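Phúc Tiêu
3/7/26

Right, I've been putting this thread off for ages but here goes. I'm learning to swim at the age of 48 and I've got Thoughts.

I grew up miles from the sea and our school pool was shut the whole time I was there (roof trouble, then boiler trouble, then it was a car park). So I just never learned. You get very good at sitting on a towel and saying you don't fancy it today.

Signed up in November for the adult beginners' class at Sikholm baths. Ten of us in the shallow end, all holding the rail like it was the side of a ferry. I loved them all immediately.

First lesson was putting your face in the water and blowing bubbles. My niece is four and does this for fun. I came up spluttering and had to go and stand by the steps for a bit!

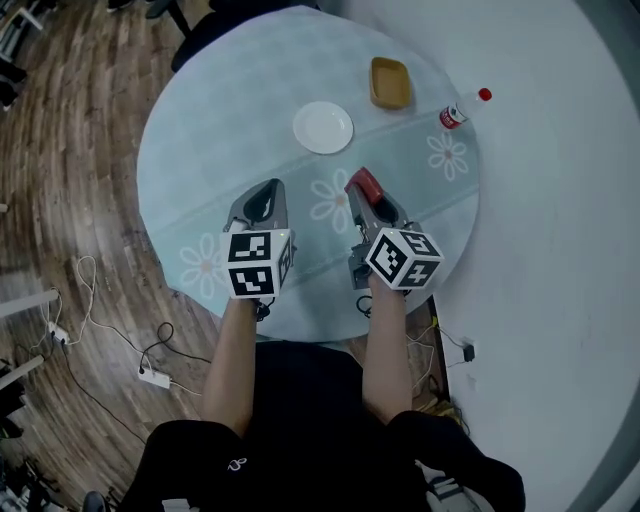 Floating was the thing that got me. Everyone says just relax, which is a mad thing to shout at a person whose ears have filled up with water. What helped was our teacher telling me to look at the ceiling and push my tummy up. Legs still sink. I've made my peace with the legs.

Kit chat, because people have asked. I bought some fancy Orkberg goggles and they leaked from day one, so they're in a drawer now. The cheap pair from the machine in reception are still going strong. Get a cap if you've got long hair, your hairbrush will thank you.

Also take 20p for the locker!! They don't take pound coins, and I've now done two lessons with my trousers balanced on a radiator.

Anyway, last week I did a whole width without touching the bottom. Front crawl, sort of. A man called out "well done" from the slow lane and I nearly went under from the shock.

Couldn't stop talking about it at tea. My sister wants to know when I'm doing the Channel, and I told her when it's heated.

Next job is breathing to the side. I can do it on the left and not at all on the right, where I just get a mouthful. If anyone's cracked this as a grown-up, please tell me how, my lesson's at 10 and I'd like to turn up knowing something for once.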